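Visit to the Fiment open day, Foltville
December 6, 2006

Fiment publishes serial fiction, mostly romance and family drama, in weekly parts. Twice a year they let readers and would-be writers into the Foltville office. I have followed their serials since Carkska started, so I put my name down in October and got a place in the afternoon group. There were 20 of us.

Getting there

The office is on the second floor above a shoe repair shop on Montoya Street. The train is the easy way. If you drive, the lot behind the library is free after one, but the entrance is on the side street and has no sign. I went past it twice.

We signed in, hung up our coats and were given a sheet with the running order. Haziq Chong, who edits Carkska and two other serials, took our group the whole way.

The editors' room

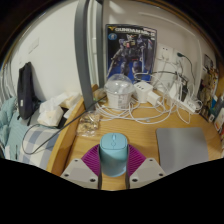

Each serial gets two editors. The first reads for story and keeps a list of who knows what by the end of each part. Chong read us a page of the Carkska list. It covers things like which of the brothers has seen the will, and whether the aunt has been told about the wedding. He said most of the letters they get from readers are about slips of this kind, and the readers are usually right.

The second editor does the line work. Writers send in 26 parts at a time. The line editor goes through them in order and is not supposed to look ahead, so that the read is close to what a subscriber gets.

Someone asked if endings are planned from the start. For Carkska, no. It was meant to stop at part 117 and it ended at 139, mainly on account of the sister, who had been written as a minor part. I thought the extra parts dragged in the middle, and I said so when we were asked for comments. Chong took it well enough and wrote it down.

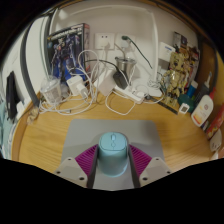
The talk on cliffhangers was the longest of the afternoon. We were given the last half page of an unused part and asked to cut it wherever we would stop. Most of us cut right after the door opens. The line editor had cut four lines before that, at the point where the wife hears the car. We then went over how a cut gets marked up on screen. They no longer print the parts out. I still would, but I am slow at reading from a screen.

I could have used a longer break after that. Coffee was at three, with a plate of almond cookies, and then we went back in for the session on sending in work.

They want the first three parts and one page saying where the story goes. They do not want a full outline. Replies take up to eight weeks. First person is fine, but they have plenty of it at the moment and would like to see more in third.

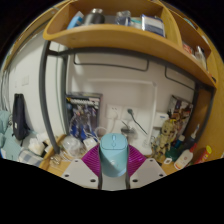 Questions from the group

Do they pay? Yes, by the part, after it runs. They would not give a figure in front of the group.

Can you use a pen name? Yes. More than half of their writers do.

Will Carkska come out as a book? It has been talked about. The trouble is length, and nobody wants to be the one to choose what goes.

The next open day is in spring. Places are by mail only, one per letter.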